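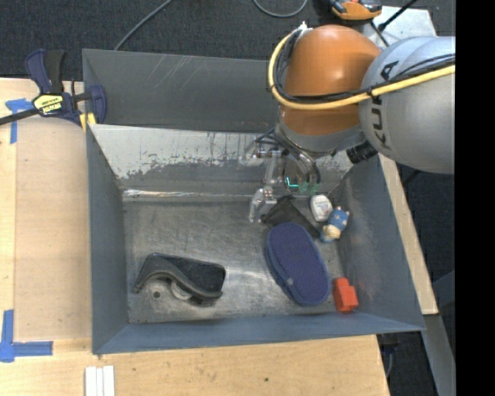

Re: [merkimness-tidy] Metal bins vs. plastic for the odds and ends

List home | Threads | By date | By author | Search | Log in

2024-12-05

Hi all,

Arvid Sundqvist wrote:

> I'm finally doing something about the stuff that lives in
> piles on my bench, the pads and cloths and random bits
> that don't belong in a drawer. Somebody at the Wanovness
> swap has old metal bins going cheap but the paint looks
> pretty rough. Would you bother? Or just get plastic
> tubs with lids and be done? I've got 50 dollars and one
> free Saturday, minus whatever my daughter's recital
> eats up.
>
> Also, do you line them? I don't want my soft things
> coming out gray.
>
> Arvid

Oh, I would absolutely bother! I've been a metal bin person for years and I've got the dented shins to prove it. The big gray one in the photo is just the sort I mean, with the walls that slope in and the low front. The low front is the whole reason to have one. You can reach in and grab what you want without lifting a lid or taking the thing down (my plastic tubs ended up stacked three high, and guess which one I always needed).

About the paint. Look at the whitish panel below the back wall, where it's chipped along the lower edge and the metal shows through. That kind of wear doesn't bother me a bit. I run a fingernail along the chips, and if they lift I go over them with a scraper and then a sanding sponge until the edge feels smooth. If they don't lift I leave them alone. I did one bin down to bare metal once and it took me an entire weekend and most of a podcast series about shipwrecks, and it did not hold one more sock than it had before.

The floor is a different matter, because that's what your stuff sits on. Scuffs and brushed marks are fine. For dark stains I start with dish soap and warm water and a stiff brush, dry it really well, then rub a white rag over the spot. If the rag comes up clean I quit there. If it's still picking up gray I do it again, and if I'm still losing after the third go, that bin gets hardware and garden stuff and never sees fabric.

Which gets me to lining. For anything padded or fuzzy, yes, please line it! Dark fuzzy fabric grabs every bit of grit there is, and a knee pad full of metal dust is no fun to kneel on (or to wash, our machine made a noise I still think about). I cut a piece of that ribbed Tritonier drawer mat to fit the floor and let it ride up the front wall a little. No glue. It comes out, gets shaken over the porch rail and goes back in. I bought a roll in March for 23 dollars and I've lined 8 bins out of it, plus the silverware drawer, plus a strip under the cat dish.

Other things, in no order:

Don't fill it to the top. I keep mine to one loose layer so I can see everything from where I'm standing. Once things start going on top of other things it's just a pile with walls.

Check what you're setting it on. Mine sits on a wood bench, and I slid it exactly once before I learned to pick it up. Felt dots on the bottom corners fixed that.

Feel along the rim with a glove on before you pay. If there's a burr, a few passes with a fine file will do it, but I'd ask for a couple bucks off.

Take a tape measure. I came home with a Lundgren bin that was half an inch too deep for the shelf I'd bought it for, and it's been on the laundry room floor ever since. Works great there, so I can't complain too much.

On plastic, I do still use tubs for anything that goes out to the garage over winter, where I want a lid. For the bench, though, I'd take an old metal one over a new plastic one every time. With 50 dollars I'd think you could get a bin and the mat and still buy your daughter something nice after the recital.

If you decide you do want to repaint, write back before you pick a color. I have most of a can of blue-gray left and you're welcome to it. I can bring it to the next swap, just tell me which end of the lot you'll be parked at.

Good luck with the pile!
Dot

Recent in this list
Drawer dividers that don't slide around
Re: Re: What to do with 196 baby food jars
Wanovness swap: parking and table sign-up
Felt dots, which ones stay stuck?
Free to a good home: pegboard, no hooks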